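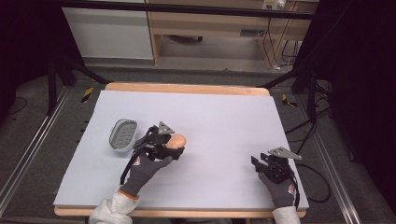 Our project asked a simple question that took us a whole semester to answer: if a person demonstrates a task with two hand-held grippers, how much does it matter what the idle hand is doing? Most of the tabletop jobs in our set only need one hand. In the soap task, for example, the left gripper pinches the tan, egg-shaped piece just over the white foam board, with the silver dish close by, and the right gripper has nothing to do. Its jaws stay open near the corner of the board. We wanted to know whether a policy trained on demos like this learns to keep that arm quiet, or whether it picks up every little twitch the person made while waiting.

Method

We recorded 344 demonstrations of the soap task. Each one starts with the piece on the board and ends with it in the dish. Rezaul Roy and I took turns as demonstrator, and we swapped every 14 demos so that neither of us got sloppy (my wrists were very grateful for this rule!). After throwing out the ones with dropped tracking, we had 335 left to train on.

We split our recording into two styles. In the "parked" style the idle gripper goes to a corner of the board and stays there with the jaws open. In the "free" style the demonstrator could do whatever felt natural, and what feels natural is a lot of fidgeting. I tap. Rezaul opens and closes the jaws like he is thinking with them. Neither of us knew this about ourselves until we plotted the jaw width over time and saw two completely different signatures, which was one of my favorite afternoons of the project.

Training used the lab's Zirkuter code with the settings left alone, apart from a shorter action window. We trained one policy per style, with the same number of demos in each, and then a third on everything mixed together. Testing was done on the two-arm setup we call Clurkari, 33 trials per policy, with the dish moved to a new spot before each trial from a printed list.

Results

The parked policy put the piece in the dish in 29 of 33 trials. The free policy managed 21, and the mixed one 24. We expected a gap, but I was thinking of two or three trials!

Watching the failures back was the fun part. With the free policy, the idle arm often drifted inward during the approach, and in five trials it bumped the dish before the other arm got there. The remaining failures were ordinary bad grasps. The piece is smooth and a little egg-shaped, so if the jaws close too near one end it squirts out. The parked policy had this problem too, and all four of its misses were grasps of that kind.

We also measured how far the idle gripper traveled in each trial. For the parked policy the path was short and nearly the same every time. For the free policy it was all over the place, and the longest paths lined up pretty well with the bumps.

Limits

We had one object, one dish and two demonstrators, both right-handed. Thirty-three trials is also a small test, so the difference between the free and mixed policies could easily be luck. We didn't try masking out the idle arm during training, and Boersma, the group's older pipeline, has an option for exactly that. I would love to see the comparison.

Next steps

In March we start on the Vomis tasks, where both hands are busy for part of the job and one has to wait for the rest. Parking in a corner won't work as neatly there because the waiting hand has to come back in at the right moment. Our first plan is to have the demonstrator hold still wherever the hand happens to be, and Rezaul has already written the script that flags a demo when the waiting jaws move.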